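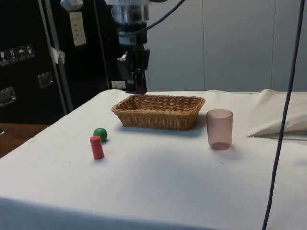 Lợi Quan wrote in to say that my last post on the Tedthorpe recital room had the blame in the wrong place, and that the ceiling was never the problem. The flutter everyone hears near the front comes from the side walls, which are parallel and plastered, and a sloped ceiling can do nothing for a reflection that travels horizontally. I went back in January with a tape measure and a pair of wooden blocks, and I now think that is mostly right.

The room is a plain box with a good ceiling on top of it. It seats 185. The architects put their effort into the upper third: folded timber panels, a proper gap behind them, lighting tucked into the creases so that no fittings show. Below the panels the walls run straight down to the skirting and are painted a hard off-white. Clap at the front row and you get a short metallic buzz. Clap at the back, under the balcony, and it has gone.

My earlier argument was that the panels were too shallow to scatter anything useful. The drawings on the planning portal give the folds a depth of 133 mm, which does limit them to the upper part of the range. I treated that as the cause of the fault. It is a separate matter. The panels do what panels of that depth can do, and the buzz is made lower down.

The back of the room behaves because of the balcony. Its underside is low and the rear side walls carry bookcases on both sides, filled with the old subscription library. The books are there because MacBrayne's original brief asked for the library to be kept on the premises, and there was no other wall long enough. I doubt that anyone had acoustics in mind. They break up the surface and soak up a fair amount of the middle range, and the seats between them are the ones I would choose.

As for a cure, I can see 2 options that leave the architecture alone. The first is to tilt one side wall with a false lining. A few degrees would be enough to stop the sound bouncing back and forth along the same line, but the lining would eat into the aisle, and the aisle is already near the minimum width for escape. The second is a run of heavy curtain on a track, drawn for speech and small groups and pushed back for the choir. It is cheaper and can be reversed. It also dulls the top end more than the bottom, so the room could end up sounding boxy if too much of it is hung.

Girard, the firm that drew up the refurbishment, chose neither. Their revised section shows shallow ribs fixed to the plaster up to head height, spaced unevenly. I have no quarrel with that in principle. The drawing does not say how deep the ribs are, and the depth decides whether they will work.

One correction to the earlier post while I am at it. I gave the stage height as the level of the front edge above the foyer. It should have been measured from the stalls floor, which sits 8 cm lower. The sightline sketch has been redrawn to match, and the view from the third row is slightly worse than I first made out.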